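October 20, 2021
Kitchen tidy, second pass

Started after lunch and went longer than I meant to, so these notes are a bit of a jumble. The plan was simple enough. Get everything that isn't food or cookware off the shelves and onto the red table, decide what stays, and write down where it goes so the next person can find the bandages without opening every door we have.

First thing I learned is that I should've wiped the table before I put anything on it. I love that speckled red top but it hides crumbs like you wouldn't believe! You have to go over it with your palm flat. I did it with the gray cloths from the Tasance pack, which are fine on the table and terrible on anything shiny (lint everywhere), so please keep those for the table and use the others on the hood.

Then I sorted the cleaning and first aid stuff. We had been keeping the two together on one shelf, and I don't like it. Bandages next to machine cleaner is how you end up with a sticky box of bandages. So from today they live apart: first aid in the upper cabinet closest to the door, laundry things on the shelf over the washer, and all the kitchen sprays under the sink where they were supposed to be in the first place.
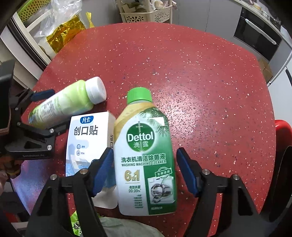 Dettol washing machine cleaner and the box of bandages, on the table for sorting. Cleaner to the laundry shelf, bandages to first aid.

Note on the machine cleaner, for whoever runs the next drum clean: it's for the washer and only the washer. The label is mostly in Chinese but it does say WASHING MACHINE CLEANER in English, and there's a little washer on it, so I'm not going to make a sign. I did start a line for it in the supplies book. The last drum clean was never written down and I'd like the next one to be. Put me down for early November if no one else wants it.

Budget, while I'm on the subject. We have 4,000 for the year for kitchen and laundry together and the book says 3,813 is gone, which surprised me a little. A big chunk of that was the shelving from Celtport, 458 with delivery, and I still think it was worth it, but it does mean no more fancy storage boxes until the new year. I had my eye on a set from Kołodziej (the ones with the clip lids, nearly 400 for the full set, ouch) and that will have to wait. Shoe boxes it is. I have plenty of shoe boxes.

Back to the kitchen itself. I moved the trash bin up onto the red step stool at the side of the table so I could sweep things straight off the edge into it, and I have to say this was the best idea I had all day. No bending! It's a small bin so it'll need changing often on a big sorting day, and I wouldn't leave it up there overnight, but for an afternoon it's great. Put a bag in first, obviously. I'm using the bright green ones from Polten.

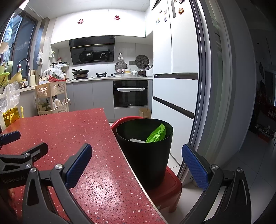
Bin on the step stool beside the table, green bag in, stove side still to do.

Stove side, so I don't forget:

Pans on the left burner need a proper home. I'd like the stovetop clear when no one's cooking.

Hood glass gets wiped from the top down, with the good cloths. It shows every streak.

Plates and bowls can stay stacked on the counter for now. I went back and forth on this. They'd look neater in the cabinet, but we take them out so many times a day that they'd be on the counter again by dinner.

Rice cooker stays where it is, down by the right end. I don't want to hear another word about moving it.

The flowered pan stays up on the wall. Same for the round tray next to it. There's a small hook above the tray and I want to try the strainer on it.

Cardboard box on the floor by the oven: flatten it or find it a shelf, either is fine with me.

The double-happiness cutouts on the upper cabinets stay up! I dusted around them and I'd ask everyone else to do the same. Dry cloth, no spray near the paper.

Still open: labels for the first aid shelf, a second hook, and checking the dates on everything in the medicine basket. I'd like to do the dates with someone reading them out while I write. Also out of masking tape again.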